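**Scanlon Deck, full size: $1,799**
**Scanlon Half Deck: $659**
Sold by Givell Bench Supply. Ships flat, in a box you will want help with.

The Scanlon is a ribbed aluminum work surface for people who take computers apart. It has a rail along the edge, parallel ribs across the top and narrow grooves between the ribs. It has no lights, no app and no charging pad. We asked the factory whether there would ever be an app, and they asked us what it would do, and we all moved on.

Most of our customers run small repair or refurbishing shops. They work on towers, drive cages, front panels, cable covers and all the other gray plastic shapes that live inside an office computer and have no name anyone remembers. If you do this for a living, you already have a table. It is probably a door on two filing cabinets. The Scanlon costs a good deal more than a door, and we won't pretend otherwise.

### What you get for the money

The ribs are the main thing. A molded part with clips and pegs on its back never sits flat on a smooth table. It rocks, it slides, and it picks the moment you have a screwdriver in the other hand. On the ribs, a lot of parts find somewhere to settle. Some don't. Perfectly flat things, like side panels, will skate around on bare aluminum just as they would on a cookie sheet, so put a mat under those.

The grooves are narrow. A case screw will usually stop on top of them. A tiny laptop screw will go in, and you'll be able to see it the whole time, which is either a comfort or the opposite depending on your day. A bent paper clip gets it out. We used to sell a tool for this at a price that embarrassed us, and then we started throwing a paper clip in the box.

The rail stands along the edge and takes the leaning. Sooner or later every loose panel in a shop gets propped against something, and it may as well be something bolted down. 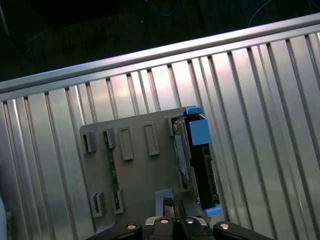
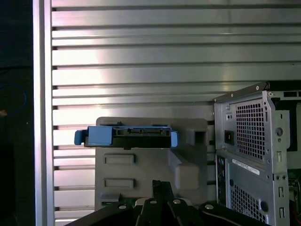 Ribbed metal and a gray molded panel in both. The second also has a blue-and-black drive caddy and a bare tower chassis.

### Working on towers

A stripped chassis is a box of edges. It will scratch whatever it stands on, and the Scanlon is no exception. The finish marks. After a month of real use you'll have a set of fine lines wherever you tend to put the heavy stuff, and after a year you will stop seeing them. If you are the kind of person who won't stop seeing them, buy the rubber strips (listed below) and lay them down before you unpack anything else.

Drive caddies are the part we get the most mail about. They're long, they're light, and they end up in stacks that fall over. The ribs help if you lay caddies across them in a single layer. They do nothing for a stack. Montserrat Pacheco, who runs our returns desk, tears down old towers all afternoon and keeps her caddies in a shoebox. We've offered her several of our own bins. The shoebox has seniority.

Small plastic clips will break on any surface if you pry them the wrong way. The deck gives you a steady place to hold the part while you do it wrong.

### About static

The deck is metal, and people hear "metal" and assume the static question has been handled. It hasn't. Bare aluminum is not a grounding plan. Wear your wrist strap, ground it properly, and use a static mat under anything with exposed circuit board. The Ilel mat fits the full-size deck with a little room at the sides and hangs over the end of the Half Deck, where you will catch your sleeve on it.

Don't power up a bare board on the ribs. We shouldn't have to say this. We have had to say it twice.

### Noise

Drop a steel bracket on it and the whole room will know. The first version was worse. The current one has damping pads under the ribs, and with those it makes more of a clank than a gong. If you share a wall with an accountant, or with anybody who naps, order the thicker pads.

### Putting it together

1. Find a table or frame that can take the weight and doesn't wobble. The deck will faithfully pass along any wobble it is given.
2. Lay the damping pads down first.
3. Set the deck on the pads with the rail to the back. You can put the rail at the front if you like, and your forearms will explain the problem by lunchtime.
4. Start all the bolts by hand before tightening any of them.
5. Tighten from the middle out.
6. Peel off the plastic film. It comes off in one piece for some people. We haven't met them.

The printed instructions show a smiling man doing this alone. Use two people.

### Cleaning

Brush along the grooves, never across. A soft paintbrush works well and so does compressed air, though the air mostly relocates the dust to your coffee. Wipe with a damp cloth and a drop of dish soap. No oven cleaner, no bleach, nothing with the word "power" on the label. Thermal paste comes off with rubbing alcohol if you get to it early, and becomes part of the decor if you don't.

### Extras

- **Vatine rubber strips.** They press into the grooves and stick up just enough to stop things sliding. They collect lint. Rinse them under a tap.
- **Ilel static mat.** Gray, rolls up, will stay curled for the first day no matter what you stack on it.
- **Thick damping pads.** See the part about the accountant.
- **Spare bolts.** The deck ships with extras. You'll lose those first.

### Returns and shipping

You have 21 days to send it back. We need the original box, so please don't let anyone's kids live in it. Scratches from normal use are fine with us. One deck came back with a set of initials engraved in the corner, and we had a longer conversation about that one.

Full-size decks go by freight, and the driver is only required to bring it as far as the curb. If your shop is up a flight of stairs, tell us before you order and we'll set up inside delivery, or we'll talk you into the Half Deck, which goes up stairs without much swearing.

The full-size deck is out of stock until January. Half Decks are on the shelf now. For fit questions, send a sketch of your table with the measurements on it to Dima Hijazi at the sales desk. He prefers a bad sketch with real numbers to a nice one with "approx." written on every side.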